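Tips > Bathroom shelf > Nails and polish

6 min read

Gel polish at home, and getting it off again without taking the nail with it

The tin says two weeks. Mine lasts nine days on the left hand and five on the right, which tells you everything about how well I paint with my left. I have been doing my own gels since the salon on my road put the full set up to 61 pounds, and most of what follows I learned by doing the opposite first.

Start with bare, dull nails. Wash your hands, dry them properly, then leave them alone for a few minutes, as nails soak up water and shrink back afterwards. Buff off the shine with something fine and stop as soon as the shine is gone. You are not sanding a floor. Push the cuticles back gently and wipe each nail with a lint-free pad. Cotton wool leaves whiskers, and whiskers under a top coat are there until you take the whole lot off.

Thin coats. Thinner than that. The first coat of any pale pink looks dreadful and is supposed to, so leave it streaky, cure it and go again. If you pile it on to save time it wrinkles under the lamp like the skin on custard. I use the Nostby lamp, which has a timer I ignored for a month - 61 seconds a coat, an odd figure, but it works better than my habit of humming until I got bored.
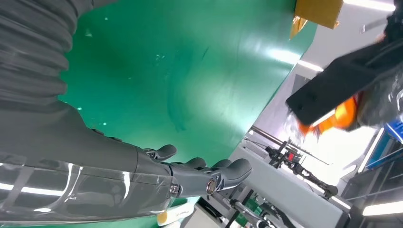
Do the thumbs separately. Lay four fingers flat in the lamp and the thumb tips over on its side, so the light only catches half of it. Four fingers first, then both thumbs together. Kyu-ri Wang, who taught my evening class, made us say this aloud before she would let us near the polish, and she was right to.

Keep gel off the skin. A wooden stick dipped in remover, run round the edge before curing, takes care of small floods. Uncured gel on skin can set off an allergy, and once you have one it tends to stay. If your fingertips itch or the skin goes red, stop, and see a pharmacist before you try another brand. I moved from Feyisa to Urivance because I liked the colours, which is a poor reason, though the brush is better too.

Cap the free edge. Drag the brush along the very tip of the nail with every coat. Miss it and the polish lifts there first, usually while you are looking for your keys in the bottom of a bag.

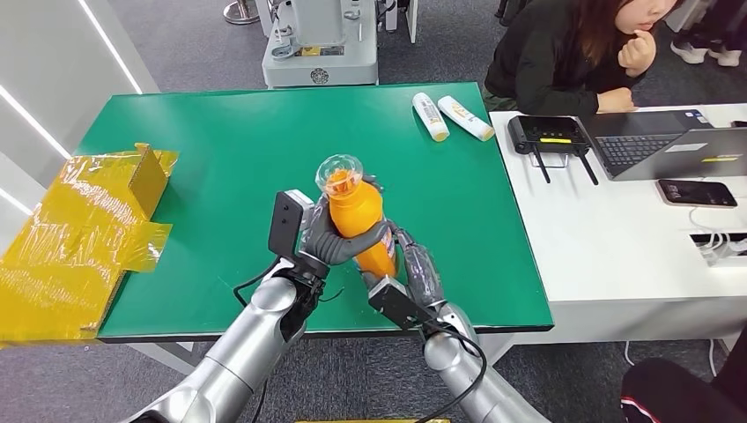 Page 3

Taking it off

Set aside an evening. File the top coat until it looks chalky, put a little cuticle oil or plain petroleum jelly on the surrounding skin, then lay a scrap of pad soaked in acetone on each nail and wrap it in foil. Open a window, and blow out the scented candle first, however relaxing it was meant to be.

Wait ten minutes before you peek. If the polish has crinkled, nudge it off with a wooden stick. If it hasn't, wrap it up again. Do not pick. I know. I have picked off an entire thumb during a phone call about car insurance and spent two months growing out the damage.

Bohdana Maksymiv wrote in to say she does one hand at a time so she can still make tea, and I have copied her ever since.

Afterwards, wash your hands and rub in oil, twice a day if you remember. The Trosoveo one is nice and smells of almonds. The stuff for salads is cheaper, and my nails have yet to complain. Bin the foils outside, or the bathroom will smell of them until morning.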